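Blog > Kitchen notes > Hot drinks

I have finally cracked spiced hot chocolate, and I'm so pleased with it that I made it four evenings in a row (in August, with the windows open!).

The recipe started with Jolán Kocsis, who scribbled hers on the back of an envelope for me and left out most of the amounts. So I've been guessing, tasting and guessing again. Mine now goes like this: 200 ml of whole milk, a good heap of dark chocolate chopped as small as you can bear, a pinch of cardamom, a smaller pinch of salt and one strip of orange peel.

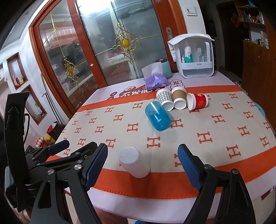 Cups on the table, paper and plastic.

The orange peel is the bit I'd fight for. Put it in the cold milk and warm the two together very slowly - 10 minutes if you can stand to wait - then fish it out before the chocolate goes in. I used to add it at the end and it tasted of almost nothing. Now the whole kitchen smells like a sweet shop!

Whisk hard once the chocolate has melted. Fanni Dudás swears by a spoonful of cornflour for thickness, and I did try it on Thursday, but it was a bit too close to custard for me. Lovely on toast, mind you.

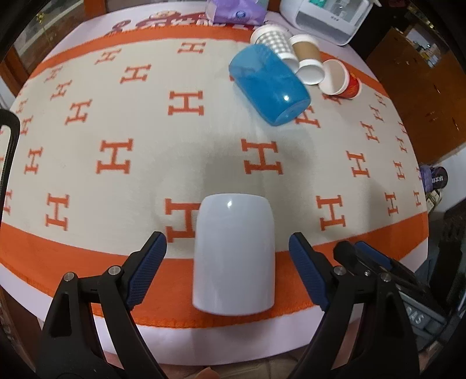
Photo: Yabsira Worku

I've also had a go with oat milk, which wants less heat and a touch more salt, and came out much nicer than I expected. Next up is chilli. I have one small dried one in the cupboard and I'm going to start with half.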